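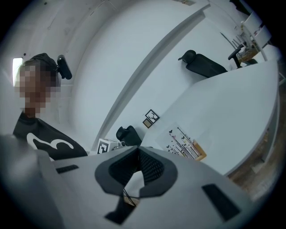
*Leaning in, dark headgear on*

Re: [tenants] Window film for the Wiriya building

> Imance says the Flokari film will cut our heating use by a third. They want 1463 for the whole north side, or 700 for the stairwell only. I say we go for the lot before February.

A third of what? Our north side bill last winter was 1006, and half those windows leak around the edges, where film does nothing. I asked Imance for readings from another building and got a brochure.

Huvano quoted 800 to redo the seals. Dull, but I can check that with my hand. I'm voting no on the film until I see numbers.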